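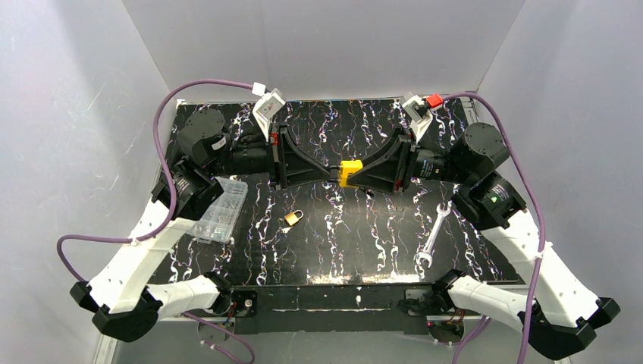

4. Setting Up the Jastby Table Top and Wall Panels

4.1 Before you start

Clear the table and wipe it with a dry cloth. Remove all grit from the seating area. A single grain under the top can mark the glossy side of the piece stored beneath it.

Let the top and the panels rest in the room for 60 minutes before fitting. Keep the packing sheets until the work is finished.

CAUTION: The top is heavy and its corners are sharp. Two people are required to lift it. Do not slide it across the table.

4.2 Fitting the top

1. Lay the top on the table with the patterned side up. The veining is irregular but runs mostly one way, so the top can be turned end for end.
2. Push the far edge toward the back wall position. Leave a gap of 5 mm for the panel.
3. Check for rocking by pressing on each corner in turn. If a corner moves, lift the top and add a Grundamero leveling pad underneath.
4. Peel off the clear film, starting at a near corner. Pull low and slowly.

4.3 Fitting the wall panels

1. Stand the back panel in the gap and press it down until it seats along its full length.
2. Fit the left panel, then the right panel. Both meet the back panel at the far corners.
3. Tighten the corner screws by hand. Do not use a power driver.
4. Wait 5 minutes and tighten the screws again.

NOTE: Light scratches and specks on the side panels do not affect use. Deep cuts should be filled with Zeltum gray filler and left overnight.

4.4 Placing small blocks and parts

Bright colors such as yellow are easiest to find against the black top. Dark parts can be lost in the pattern, particularly near the far edge. Place dark parts on a plain white mat.

Lift blocks clear of the surface when moving them. Dragging leaves fine lines in the gloss that show under overhead light.

CAUTION: Do not place hot items or solvent bottles directly on the top.

4.5 Cleaning

1. Remove loose parts and blow off dust.
2. Wipe the top with a damp cloth, working from the back panel toward the front.
3. Dry at once with a clean cloth. Standing water dulls the finish.
4. Wipe the panels last. Use a separate cloth.

Abrasive pads and powders must not be used on any surface. For replacement panels and corner screws, see the Long parts list in Section 9.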